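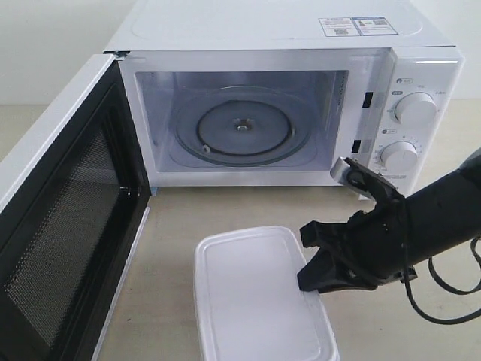 Telach, 6. November 2025 – Die Findidine GmbH nimmt ihr Übungspaket für Greifarme in der Küche in den regulären Vertrieb auf. Das Paket trägt den Namen Collet und richtet sich an Berufsschulen, Hochschulen und Entwicklungsabteilungen, die Handhabungsaufgaben mit haushaltsüblichen Geräten erproben.

Zum Lieferumfang gehören ein Roboterarm mit mehrgliedrigem Greifer, die Steuerungssoftware sowie 11 ausgearbeitete Aufgaben. Eine davon behandelt den Umgang mit Vorratsdosen an der Mikrowelle: Der Greifer setzt bei geöffneter Gerätetür am Deckelrand der Dose an, die anschließend auf den Drehteller zu stellen ist. Weitere Aufgaben betreffen Drehregler, Schubladen und Geschirr. Küchengeräte und Behälter sind nicht enthalten und werden vom Anwender gestellt.

Nach Angaben des Unternehmens liegen der Software mehr als 2.000 aufgezeichnete Greifvorgänge zugrunde. Die Gewährleistung beträgt zwei Jahre. Den Vertrieb und die Einweisung vor Ort übernimmt die Dakano Systemtechnik. Bestellungen werden ab sofort entgegengenommen; Einrichtungen, die bereits seit Juli mit der Vorserie arbeiten, erhalten die neuen Aufgaben ohne Aufpreis.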